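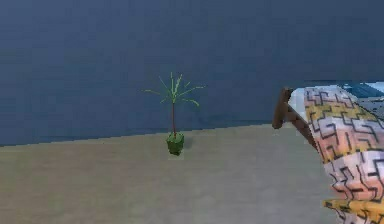 Home News Courts Roads About Us Send a Tip

About Us

The Pistmont Wire is a small local news site. We cover crime, crashes, courts and missing person alerts in Pistmont, Obura and the towns along the river road. Started in August, two of us, one laptop and a scanner that only worked near the window. Bigger now. Not a lot bigger.

We're owned by Stitine Media, a private company based in Pistmont. Stitine pays the bills and sells the ads. It does not see stories before they run.

What we cover

Police calls that affect the public. Road closures and serious wrecks. Fires. Arraignments, pleas, sentencings. Lawsuits against the city or the county. School lockdowns, once we've confirmed them with the district. Thefts if there's a pattern people should know about - the catalytic converter story started as three short items.

What we mostly don't: shoplifting, neighbor disputes, traffic stops with no charges. Also no mugshot galleries. People ask for them every week. We run a booking photo when police are looking for someone or when the charge is serious enough that readers need the face.

Where it comes from

Police logs, court filings, the county jail roster, press briefings, and calls from readers. A scanner call is a lead and that's all it is. We don't publish off the scanner alone. We wait for a second source, sometimes that means we're 40 minutes behind the Facebook groups. Fine with us.

When a story says "police said," we have it from the department directly, in writing or on the phone. When it says "according to court papers," we've read the papers. If a witness told us, we say a witness told us.

Video: we do post dashcam and doorbell clips. We want the original file, the time it was recorded and a number where we can reach you. We blur plates and kids' faces. We won't post the moment someone dies, don't send it expecting that.

Names

Adults charged with a crime get named once the charge is filed, not at arrest. Minors are not named unless a judge moves the case to adult court, and even then we talk it over. Victims of sexual assault aren't named, unless they come to us and ask to be. People killed in crashes are named after family has been told. We check that with the county every time, even if the name is already all over the place online.

If your case ended

We follow cases to the end when we can. We miss some. If you were charged in a story on this site and the case was dropped, or you were found not guilty, send us the paperwork and we'll update the story at the top, not in a note at the bottom. Normally takes us 21 days or less. We have to pull the court file ourselves so please dont send it twice, it just lands in the queue twice.

We rarely take a story down completely. Minor charges that have since been sealed or expunged, yes, we'll look at those. Same address.

Corrections

We get things wrong. Street names mostly, ages sometimes. Once the wrong bridge. Errors of fact are fixed in the story with a line saying what changed and when. Typos we just fix.

Who works here

Three staff and a handful of freelancers. Somebody is on the desk from early morning until the late court session lets out. Overnight it's whoever has the phone. Our office is upstairs in the Stidotholm building, across from the bus lot - buzzer is labeled Stitine, not Wire, everyone gets this wrong. Walk-ins okay in the afternoon. If the door's locked we're probably at the courthouse.

Freelancers: we pay per story, on filing. You need to be able to get to Obura on short notice and you need to be able to read a criminal complaint. Send two clips and a line about where you live. No attachments over email pls, links only.

Ads and money

Local ads, plus a small membership that gets you the morning email a little earlier and nothing else. Crime and crash stories are free for everybody. Advertisers don't get a say in coverage. A law firm that buys a banner gets a banner. We dont refer readers to attorneys, body shops or bail agents, and we don't pass on contact details for people in our stories.

Tips

Use the tip form or call the desk. Anonymous is okay, but we'll need to check what you tell us some other way, so more detail helps: cross street, time, direction of travel. In an emergency call 911 first. We're not monitoring the inbox every minute and we can't send anyone.

Page last updated December 19, 2024.

Contact | Corrections | Privacy | © Stitine Media | Back to top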